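Ticket: Finger width drops out partway through cloth demos, hand-held unit
Opened by: Selamawit Tufa, Osdale
Product: Drondau hand-held gripper, Ploria recorder
Status: Open, waiting on customer

Hello again, and thank you for being so patient with me on the last ticket. I promise I did read the setup pages this time, twice, with a cup of tea.

I'm recording demonstrations for the laundry task, the one where the arm is meant to learn how to pick a garment up off a bed, shake it out and lay it down flat. I do all of it at home in the bedroom with the hand-held gripper in one hand and my other hand free to help with the cloth. The slow parts record beautifully. The trouble comes when I swing the cloth out over the bed. Somewhere in there the finger width reading freezes at its last value, and when it comes back it jumps, so the replay shows the fingers snapping shut on nothing at all.

Out of 40 demos in the last batch, 16 have the freeze. I went through them all one evening in October and wrote the numbers down, and I'm happy to send you my list if you can read my handwriting. 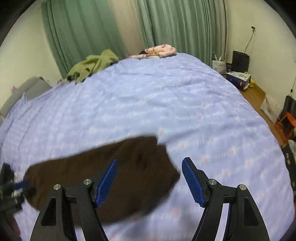
What I have tried so far, in the order I tried it:

Restarted the recorder between batches. No change.

Wiped the finger pads and worked the jaws open and shut a good many times before starting. They move freely and I can't feel any catch or grit in the linkage.

Opened the curtains, then closed them and put the ceiling light on. Maybe a little better with the light on, but I wouldn't swear to it.

Slowed the swing right down. This does help, but then the cloth just flops and doesn't spread, and I'd be teaching the robot a way of doing it that doesn't work - which seems a shame after all this effort.

Reply from Workneh support, 3:10 p.m.
Thanks, Selamawit, this is very clear. Could you check the buffer setting in Ploria, under Recording? If it is below 4000, fast movement can push readings out before they are saved. Please raise it to 4000, record two short demos with a full-speed swing and upload both. Please keep the frozen ones too, and don't trim them.

Reply from Selamawit Tufa, 5:45 p.m.
It was set well below that, so I've changed it, and thank you for telling me exactly where to look! First new demo came through clean from start to finish. The second froze again, for a shorter time than before, right as I let go of the cloth. Both are uploading now, though our connection is slow in the evenings and it may take a while. I'll leave the 16 bad ones alone until I hear from you.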